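The 503 to Weltitstead

The bus was late out of Surkthorpe and the driver said so before anyone could ask. Nusrat Bugti paid, took the seat behind the luggage rack and put the tin on her knees. It was a square biscuit tin with a dented lid and it held her father's letters, or most of them.

It rained as far as Nerville. Two boys got on there with a bicycle wheel and stood by the doors, turning it with their fingers so that it ticked. A woman across the aisle was eating an orange. Nusrat looked at the fields. She had made this journey every week when she was at school, and she found that she knew the bends but not the houses.

Mudassar was waiting at the stop in his work jacket. He had got heavier. He took the tin from her without asking and then didn't seem to know how to hold it.

'You've brought all of it?'

'All that was in the wardrobe,' she said. 'There might be more in the loft. I haven't got the knees for the loft.'

They walked up past the chapel. He told her the Co-op had moved and that the Yousafzai shop was shut for good, with the blinds still down and the name still over the door. She asked what had happened to the old man. Mudassar said he had gone to live with his son, by the sea somewhere, and that he had sent a card in December with no address on it.

'Did he ever say anything to you about the money?' she asked.

'No. Did your dad?'

'No.'

That had been the trouble all along. Her father had lent Mr Yousafzai a hundred pounds, or Mr Yousafzai had lent it to her father, and for the rest of their lives they had crossed the road to avoid each other. In a place the size of Weltitstead it took some doing. They had gone to the same barber at different hours. At her mother's funeral Mr Yousafzai had stood outside the gate in the wet with his hat in his hand, and her father had seen him and gone back in by the side door.

Mudassar's kitchen was warm and smelled of onions. Mudassar Niazi had been clerk to a solicitor for most of his working life and he washed his hands before he opened the tin. He took the letters out in bundles and laid them on the oilcloth in order of the postmarks. Nusrat made the tea, as he had forgotten to.

Most of them were nothing. Her uncle on the price of tyres. A cousin wanting a reference. A long letter about a wedding, in which everyone was described by what they had eaten. She read that one twice. Mudassar read slowly, with his glasses pushed up, and put each sheet back in its own envelope before he took the next.

Near the bottom he stopped.

'This one's not been posted,' he said.

It was her father's writing, the big upright hand he used for forms. There was no stamp. On the front it said Mr Yousafzai, and nothing else, as if it had been meant to go under a door.

'Well, open it,' she said.

'It isn't addressed to us.'

'Mudassar.'

'It isn't, though.'

She turned it over. It had been stuck down and the flap had yellowed along the edge. There was something stiffer than paper inside. She held it up to the window and could make out a folded corner, and then a cloud went over and she couldn't make out anything.

'It could be the money,' he said.

'It could be a bill.'

He filled the pot again. They talked about his daughter's exams, and whether the bus would be taken off in the autumn, and what it cost now to have a chimney swept. The envelope stayed on the oilcloth between the cups. At four she said she ought to be going, and he said there was another bus at six, and she sat down again.

'The son had a garage,' said Mudassar after a while. 'I could find a garage.'

'By the sea somewhere.'

'There can't be that many of them called Yousafzai.'

She thought of her father going back in by the side door. He had held her arm very hard, she remembered, and in the car he had said only that the flowers were too bright. She had been angry with him for that – angrier than she had ever been about the money.

'Find it, then,' she said. 'And don't ring. I'll take it myself.'

She put the letters back in the tin, all but the one, and that she put in the inside pocket of her coat. Mudassar walked her down to the stop. It had cleared up, and somebody had taken the blinds down in the shop window after all and left them in a heap on the floor. They both looked in as they passed.

'I was sure they were up this morning,' he said.

The bus was on time.
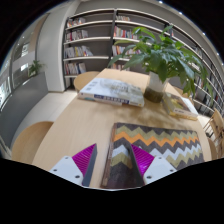
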